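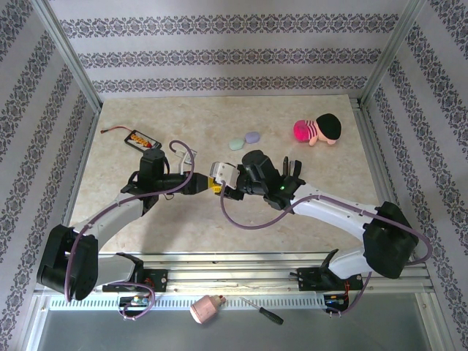

Floarea Chiriac wrote in to say that her bands met perfectly at the first internal corner and were 4 mm out by the second, and asked where the error came from. In most cases it comes from taking the level from the ceiling. The method set out on this page takes every length from a datum line and ignores the ceiling until trimming.

Hanging horizontally banded paper in a three-sided recess

Scope

These notes cover paste-the-paper wallcoverings with a horizontal band or border motif repeated down the drop. They assume a recess with one back wall and two returns, sound plaster, and no window. Paste-the-wall papers follow the same setting out, but the soaking times do not apply.

Tools

Spirit level, 600 mm or longer
Laser level (optional)
Plumb line
Steel rule and tape
Paperhanging shears
Snap-off knife with new blades
Pasting brush, table and bucket
Smoothing brush and seam roller
Soft pencil. Ballpoint bleeds through pale papers.

1. Check the batch

Read the batch and shade numbers on every label before opening a roll. Unroll a metre from each and compare them in daylight. On banded papers also measure the repeat on each roll, from the top edge of one band to the top edge of the next identical one. A difference of 1 mm in the repeat becomes several millimetres by the skirting. Return any roll that differs.

2. Prepare the surface

Fill, sand and dust off. Size bare plaster with diluted paste and leave it for 18 hours. Lining paper is worth the effort under a pale ground with a dark motif. Hang it horizontally, with butt joints, and keep its joints away from the position of any band edge.

3. Set the datum

Mark a point on the back wall at a comfortable working height. Carry it level across the back wall and round both returns to the front edges. Check it back from the far end with the level reversed. If the two readings disagree, the level needs adjusting; take the mean line and carry on.

Choose one edge of one band to sit on the datum. The same edge must be used on every length. Write it on the wall in pencil, for example "lower edge, wide band".

4. Find the centre

Mark the centre of the back wall and drop a plumb line through it. Decide whether the first length will be centred on this line or butted to it. Pick the option that leaves wider pieces at the corners. In a narrow recess the motif usually looks better centred.

5. Cut the lengths

For a recess 2,000 mm high with a straight match, cut to the next full repeat above that height and add 50 mm at each end. Number the lengths on the back and mark the top. Cut all lengths for the back wall before pasting any of them.

6. Paste and soak

Paste from the centre outwards, fold paste to paste, and soak for the time printed on the label. Give every length the same soak. Paper stretches as it takes up water, and uneven soaking will move the bands. 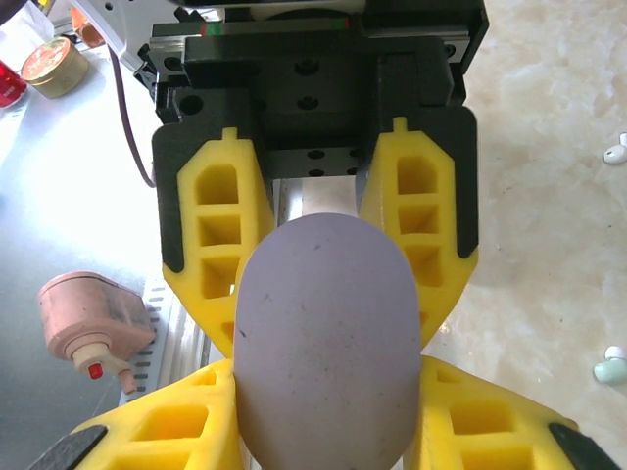 Judite Neves asks whether a dry test length is any use when the paper will grow once it is wet. It is useful for the width only. To find the growth in height, paste an offcut, soak it for the full time, and measure the repeat again. If it has grown, work outwards from the datum in both directions, so that the error is shared between the top and the bottom.

7. Turn the corners

Never take a full width round an internal corner. Measure from the last edge to the corner at the top, middle and bottom, take the largest figure, and add 10 mm. Cut the length to that width. Hang it, and brush the surplus on to the return.

Plumb a new line on the return and hang the offcut to it, overlapping into the corner. Set the chosen band edge on the datum before looking at the vertical join. On a return 400 mm deep, the front edge will show any fall in the band clearly, so check it with the level before the paste grips.

If the corner is badly out of true, some of the motif will be lost in the overlap. Lose it on the return.

8. Trim and roll

Crease the paper into the ceiling line and skirting, peel back, cut with shears, and brush home. Wipe off paste with clean water. Roll flat seams lightly after ten minutes. Do not roll embossed papers.

Leave the heating off until the following day.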